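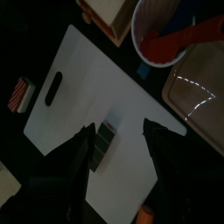
Nach Hinweis von Matvii Zhuravel verlor die Küchenwaage Plonow bei ihm nach jedem Umstellen den Nullpunkt, und die Anleitung der ersten Auflage sage nichts darüber, wann neu zu justieren sei. Der folgende Abschnitt wurde daraufhin ergänzt und ersetzt die bisherige Fassung.

4 Aufstellen und Justieren

4.1 Standort

Die Waage benötigt eine ebene, feste und waagerechte Unterlage. Geeignet sind Arbeitsplatten und Tische ohne spürbares Nachgeben. Schneidebretter, gefaltete Tücher und Antirutschmatten sind als Unterlage nicht zulässig. Die Füße sinken ein oder stehen ungleich, und die Anzeige wandert.

Abstand zu Kochfeld und Backofen einhalten. Luftströmungen aus Dunstabzug oder offenem Fenster verfälschen Messungen im unteren Bereich.

Hinweis: Nach Transport aus einem kalten Raum die Waage 2 Stunden am Aufstellort stehen lassen, bevor sie eingeschaltet wird.

4.2 Ausrichten

1. Waage ohne Wägeschale aufstellen.
2. Libelle an der Rückseite ablesen.
3. Stellfüße vorn drehen, bis die Luftblase im inneren Kreis steht. Drehung im Uhrzeigersinn hebt die jeweilige Ecke an.
4. Kontermuttern von Hand anziehen. Kein Werkzeug verwenden.
5. Wägeschale aufsetzen. Die Nase am Schalenrand muss in die Aussparung des Trägers greifen.

Vorsicht: Die Wägezelle ist gegen Überlast nur bei eingeschobener Transportsicherung geschützt. Beim Anheben nie an der Schale greifen.

4.3 Einschalten und Nullstellen

1. Transportsicherung (roter Schieber, Unterseite) in Stellung «Frei» bringen.
2. Taste ON gedrückt halten, bis alle Segmente der Anzeige leuchten.
3. Anzeige «0 g» abwarten. Während dieser Zeit weder Schale noch Tisch berühren.
4. Erscheint stattdessen «Err 4», Schale abnehmen, Sitz prüfen und ab Schritt 2 wiederholen.

4.4 Justieren mit Prüfgewicht

Eine Justierung ist erforderlich nach jedem Wechsel des Standorts, nach einem Batteriewechsel und nach einer Lagerung über den Winter, etwa von Dezember an. Das mitgelieferte Prüfgewicht hat eine Masse von 247 g und trägt die Prägung «Rikport».

1. Waage einschalten und 11 Minuten eingeschaltet lassen.
2. Tasten TARA und MODE gleichzeitig drücken, bis «CAL» blinkt.
3. Prüfgewicht mittig auf die Schale stellen. Nur am Knopf anfassen.
4. Warten, bis «End» erscheint.
5. Gewicht abnehmen. Die Anzeige kehrt auf null zurück.
6. Gewicht erneut auflegen. Die Abweichung darf höchstens 2 g betragen, andernfalls ab Schritt 2 wiederholen.

Hinweis: Fremde Gewichte werden vom Gerät nicht erkannt. «CAL» blinkt in diesem Fall weiter; Abbruch mit Taste ON.

4.5 Tarieren

Leeres Gefäß auf die Schale stellen, TARA kurz drücken. Der tarierte Wert geht beim Abschalten verloren. Überschreiten Gefäß und Inhalt zusammen die Höchstlast, zeigt das Gerät «----». Last sofort abnehmen.

4.6 Reinigung

Gehäuse mit feuchtem Tuch abwischen, nicht unter fließendes Wasser halten. Die Schale ist spülmaschinenfest, der Träger nicht. Mehlstaub im Spalt zwischen Träger und Gehäuse mit einem trockenen Pinsel entfernen. Keine Druckluft verwenden.

Fassung vom 26. April 2020, Bearbeitung: Ustyna Stelmakh. Weiter mit Abschnitt 5, Batterien und Entsorgung.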